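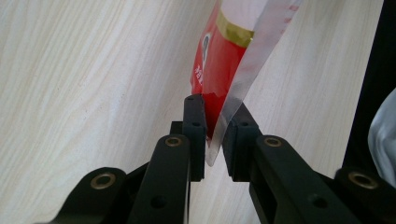

Red snack packet with a clear sealed edge, against a pale wood-grain surface.

PRESS RELEASE
For immediate release

Ondness opens snack-packing room in Hotham

HOTHAM, June. Ondness is delighted to open the doors of its new snack-packing room on Cheung Street, where single-serve packets from small importers and local makers are sorted, checked and boxed for schools, clubs and corner stores across the area.

The room has 13 packing stations and one long sorting table in the middle. In its trial month, the team packed 3,553 mixed boxes, more than we had dared to plan for, and we are thrilled with how smoothly the work went!

Each mixed box holds 30 packets in five kinds, with a balance of sweet and savory. Crackers, dried fruit, rice puffs, seaweed and spicy bean snacks all made it into the first run, and the spicy ones were asked for again within days. Customers can choose a standard mix or send us their own list.

Small packets take more care than people might expect. They slide around, they hide under each other, and a weak seal is easy to miss when the printing is bright and busy. Our packers look along every edge before a packet goes in the box, and anything with an open seal is set aside. Packets are laid flat in rows, heavier ones at the bottom, with a paper sheet between layers so the corners stay neat.

Labels get the same attention. Many of the snacks we handle come with printing in more than one language, and every mixed box now includes a plain English card listing what is inside, along with the ingredients and allergens for each kind.

The packing stations and shelving were fitted by Truverix, which also built the sloping trays that keep the five kinds apart until they are boxed. The trays have already been changed once after suggestions from the packers (a lower front lip, much easier on the wrists).

Orders for mixed boxes are open now. Stores, schools and clubs in Hotham can pick up from the Cheung Street entrance between 8 a.m. and 3 p.m., and delivery is available for orders of five boxes or more.

Media contact: Ondness Press Office, Cheung Street, Hotham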